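3.2 Reuse of transport cartons in the home

The second part of the study looked at what happens to a corrugated carton after the delivery has been received. In the literature on household waste the carton is mostly treated as a material which leaves the home in a short time, and its weight is added to the paper fraction of the same week. Our interviews show a different situation. Of the 27 households which we visited in Jarnlow and Bastos, 14 kept at least one carton in daily use for longer than a month, and several of them could not say when it had arrived.

The most common second use was the storage of small goods. Respondents put cosmetics, chargers, medicines and kitchen items in one carton, and they moved this carton between the table, the floor and the shelf during the day. The flaps were often removed or folded inside, so that the content could be reached with one hand. A cut edge becomes soft after some weeks, and this was the complaint we heard most (see also Mutiso's field notes in Appendix B). Figure 4 shows open cartons of the kind discussed in this section. 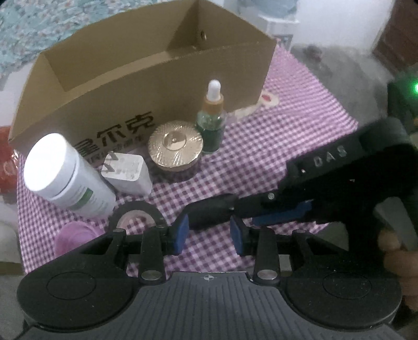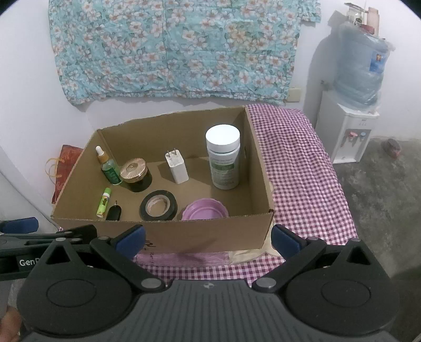
Figure 4. Open cardboard cartons in a domestic setting. (a) Carton on a checkered tablecloth, with small household items in front. (b) Carton without flaps, with items stored inside.

The length of the second use depended more on the size of the carton than on the quality of the board. Very large cartons were flattened in the first days, as there was no place to keep them. Small ones were used for sending gifts, especially in December, and so they left the home in good condition. The middle sizes stayed. In Bastos, where the paper collection comes only once a month, we expected longer storage than in Jarnlow, but the difference between the two towns was small and we do not draw a conclusion from it.

A question remains about how such cartons should be counted. The Grareck model, which was developed by our group for municipal planning, assumes that every carton enters the waste stream within 14 days. If the town has 3,000 households and even a part of them behave like our respondents, the model will give too much paper in the first weeks and too little later. We therefore added a delay term to the model, which is described in Section 4.1. The term was estimated only from the interview data, and it should be tested with weighing data before it is used in other towns.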